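How I sort out a messy desk in one evening

My desk spent most of December under a heap of post, mugs and charging leads, so I finally gave it a proper going over. You don't need to buy much (I spent nothing at all!) and you can have the telly on while you do it.

Start by taking everything off. Yes, everything, even the plant. Pile it on the bed or the floor and give the top a good wipe with a damp cloth and a drop of washing-up liquid, then dry it with an old tea towel. My cloth came from the market in Trurnemthorpe and it's lasted ages.

Next, pick the handful of things you reach for every day. Mine are tissues, a drink, something to write with – and one plant, which I won't budge on. Everything else goes in a drawer or another room.

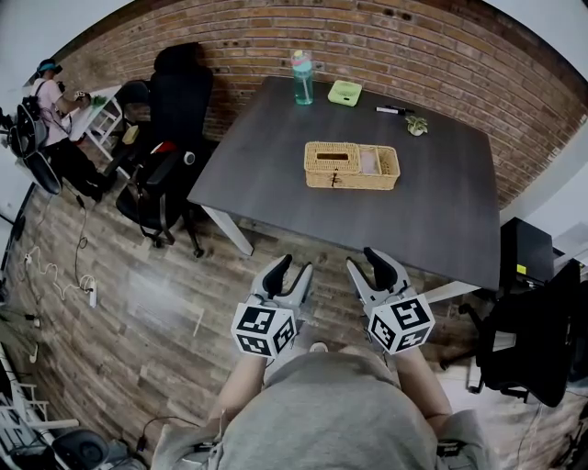
Wicker tissue box in the middle, bottle and little succulent towards the wall.

I love a tissue box with an extra compartment, as it swallows up the small bits that would otherwise wander about. Pop it where you can reach it from your chair. Tall things like bottles go towards the back, where your elbow won't catch them, and I like a small succulent at the far side so there's a bit of green to look at.

Leave the front clear for your laptop or notebook. Then have a five-minute tidy every Friday – mugs to the kitchen, pens tested on scrap paper, dried-up ones in the bin. If you've got a shelf to sort as well, do it another night!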